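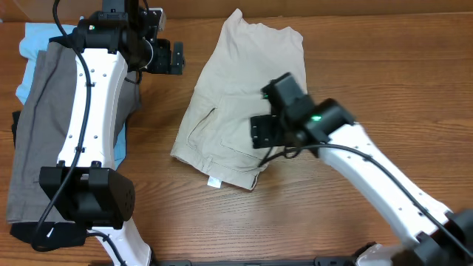 Part 2: Folding before you fill the Nallberg drawer

I fold everything on the big wooden table before any of it goes near the drawer. You can use a bed, but I find the piles sag and slide into each other (mine did, for years!).

1. Clear yourself a spot wide enough for one shirt laid out flat, sleeves and all. Leave the finished stack off to one side.

2. Start with the dark, heavier things. I like those at the bottom of the pile, with the grays next and the lighter stuff wherever it fits.

3. Lay the garment face down and smooth it from the middle outward with your palms. Fold in both sides, then bring the bottom up to the collar.

Note: The Nallberg is 300 mm deep on the inside, so if your bundle comes out longer than that, fold it over once more. Don't force the drawer shut on it – I bent a runner that way.

4. Big white cloths get done last. Pinch one by a corner, lift it, and let the rest hang until you can find the next corner along. It'll bunch up and look hopeless for a moment, keep going.

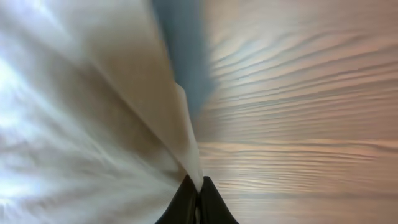

Aurora Salgado wrote in after the first version of this guide to say she never lifts hers at all: she leaves the cloth on the table and walks around it, corner to corner, and gets flatter edges for it. I've tried it and she has a point, if you've got the floor space.

5. Fold the cloth in half twice, press out the air, and set it on top.

Caution: Stop at 200 mm of stack height. Anything taller catches on the frame when you close the drawer.

Dividers are in Part 3.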